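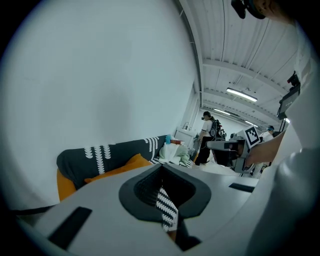

Folding is the part Adebayo Sani keeps coming back to. Give a machine a towel, he says, and it may manage. Give it the heap that ends up on most people's sofas and you can go make lunch.

"I've sat through the sales pitch for Grutis and I've sat through the one for Dudico," he says. "In both of them the shirt starts out flat on a table. Who has a flat shirt?"

Sani spent two years testing home machines for Flonside, a chain that wanted to know whether it should sell them. His advice last July was to wait. He hasn't changed his mind. The best machine he tried folded 43 shirts out of 90, and he was generous about what counted as folded. A sleeve sticking out was allowed. He would not have paid a teenager for the work.

I put it to him that people now do these chores with grippers in their own hands, so that machines can learn from the recordings. Doesn't that change the picture?

"It helps, sure," he says. "A person knows how hard to pinch a cloth. If you can record some of that, good. But look at who is doing the chore. It's a person."

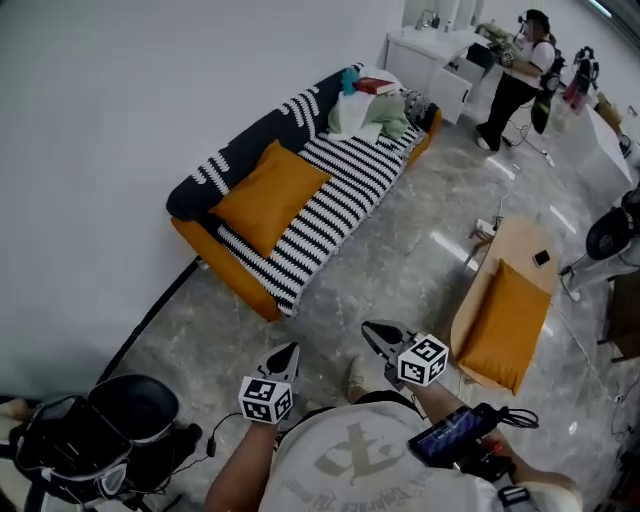

A gripper in each hand, with the sofa, cushions and folded cloths close by.

He is easier on shop floors. At Mac Giolla, where he now advises on stockrooms, a machine moves sealed boxes from one shelf to another, and he has no quarrel with it. The boxes are all the same size. The trouble starts with returns, when a customer sends back a sweater stuffed into a bag that used to hold something else. Those still go to the staff.

"Put a cushion back where it belongs," he says. "That sounds like nothing. Now do it in a house you've never seen, with a phone charger under it and a kid asking where the cat is."

So when would he buy one? He laughs, then gives it some thought. He'd want it in his own home for a month — no engineer in the next room, no one tidying up ahead of it.

"And I'd want to pay after the month," he says.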